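Unit 2: Kinen hand-held gripper kit
Instructor: Feng-yi Kuo

We are reviewing the Kinen kit for purchase by the lab. It comes as a pair, one gripper per hand. The test object is a white power strip with three sockets. 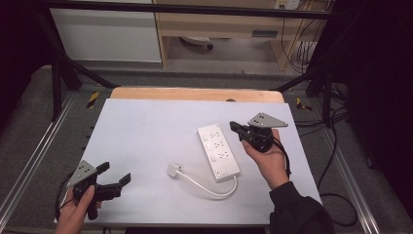
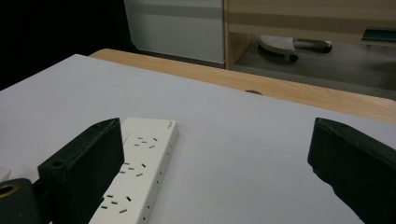
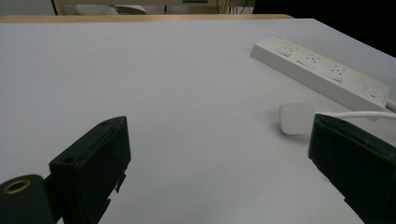
What to check
Finger opening against the width of the object.
Cable length when both arms reach across the table.
Wrist strain after 1000 grasps.

Hand in one page comparing Kinen with the Clenura kit. Use the form in room 1439.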